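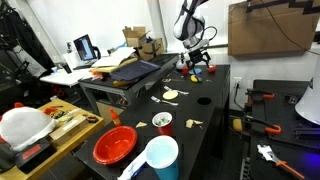
Ollovel stoneware dinner set, review after ten months with a family

My old plates were white, thin and very cheap, and by last winter most of them had a chip on the rim. In January I bought the Ollovel set in the color they call Oat. I wanted to wait before writing, because almost every review of plates I read was made in the first week, when any plate is beautiful. Now I have used them every day for ten months, with two children and a dishwasher that is not gentle.

English is my second language, so please excuse me if I use a wrong word for a part of a plate.

What is in the box

The set is for four people. You get a dinner plate, a side plate, a bowl and a mug for each person. The box was packed very well, with thick paper between all pieces, and nothing was broken. There was also a small card with care advice, which says dishwasher yes, microwave yes, oven no. I would like the oven to be possible, because my mother's plates could go in a low oven to get warm before a Sunday meal, but I knew this before buying.

The dinner plate

This is the best piece. It has a low wall instead of a wide flat rim, so you can use almost the whole surface for food. Rice stays on it. Sauce stays on it. My younger child pushes peas with a fork and they stop at the wall and do not go on the table, and for this alone I am grateful to the person who made the drawing of this plate.

The bad side of the wall is the stack. The plates sit a little high on each other, and my shelf is low. With the old plates I had space for the salad bowl on top. With Ollovel I had to move the salad bowl to another cupboard, where I forget it. Measure your shelf first if it is a narrow one.

The weight is also more than I expected. One plate is fine. The whole stack, when you take it from the shelf with one hand while the other hand holds a door, is not fine. I now keep them at the height of my waist.

The side plate

The side plate is a smaller copy of the dinner plate, and I use it more than I planned. It is right for a sandwich, for cake, for a small breakfast. Two slices of bread fit if they overlap. It is the one that goes to school age children best, since a full dinner plate looks to them like a punishment.

The bowl

I have mixed feelings about the bowl. The shape is nice and deep, and soup stays warm for a good time. But the foot under the bowl is small compared with the top, so it feels less steady than my old ones. My son leaned on the side of his bowl with his elbow, and the cereal went over the table and into a drawer. I do not say it is the fault of the bowl only. With the old bowls, though, the same elbow did not make the same result.

For noodles it is excellent. For cereal I would choose something wider.

The mug

The mug has a handle for two fingers. My husband has big hands and he needs to press the third finger against the hot side, so he does not use it. I like the mug very much. It holds enough coffee with milk, and the lip is thin, so it is pleasant to drink from. The inside is the same Oat color and it shows tea stains after some weeks. Baking soda and a soft sponge take them away without much work.

Marks from forks and knives

I know many people search for this, so I will write more about it.

The glaze is matte. Matte glaze and metal do not love each other. After the first month I saw thin gray lines on all dinner plates, mostly in the middle where we cut meat. I was upset and thought the glaze was already destroyed. Then I read the care card again, and it explains that the lines are metal from the knife that stays on the plate, and the surface itself is not cut. I tried a cream cleaner for ceramic stoves with a wet cloth, small circles, then a long rinse. Most lines went away. A few stayed, and they are still there, but you see them only near the window.

I repeat this cleaning every two months. If you are a person who will be angry about this work, buy a shiny glaze.

There is also the sound. A knife on the matte surface makes a dry noise, a little like chalk. My daughter does not like it and puts her hands on her ears when we have schnitzel. The rest of the family stopped hearing it by spring.

Dishwasher and microwave

In the dishwasher the color has not changed. I compared a plate we use daily with one that I kept at the back of the shelf, and the color is the same. The bowls must be placed at a good angle because water stays in the ring on the bottom, and then it runs on your socks when you take them out.

In the microwave the plate gets warm but I can hold it. The mug is different – the handle becomes hot after two minutes, so I heat milk in a small glass jug now.

Chips

I have two chips after ten months. One is on a side plate that hit the tap. The other is on a bowl, and I do not know how it happened, and the children also do not know. Both are small. Under the glaze the clay is darker, brown with some sand in it, so you notice the chip more than on white porcelain. I rubbed the edge with very fine sandpaper so it does not catch a lip or a finger.

Compared with Zivlow

Before I decided, I borrowed some Zivlow plates from my sister for a few dinners. They are lighter and the glaze is shiny, and forks leave almost no lines. They also stack flat. But they get cold very fast, and the blue edge on my sister's plates has lost some of its color. If you have a small kitchen and eat quickly, Zivlow is maybe the better choice. We sit long at the table and talk, so warm food is important for us.

Buying single pieces

You can buy every piece alone, and this was a big reason for my decision. I ordered one more dinner plate in summer when we had guests often. The new plate is a bit more yellow than the others. When the table is set, my guests have not noticed, or they are polite. The shop wrote to me that small differences between deliveries are normal and offered to take it back. I kept it.

Would I buy it again

The dinner plates and side plates, yes. The mugs also, for myself. I would leave the bowls and look for something with a wider foot. As you can buy pieces alone, this is possible, but the full set is cheaper than only the parts I like, so you have to calculate for your own home.

Good: warm color, low wall, keeps food warm, easy to replace one piece.

Less good: heavy, gray lines from cutlery, bowl not very steady, small handle on the mug.

If somebody has used the darker Ollovel color for a longer time, please write in the comments if the gray lines are easier or harder to see on it. I am thinking about two serving plates and cannot decide.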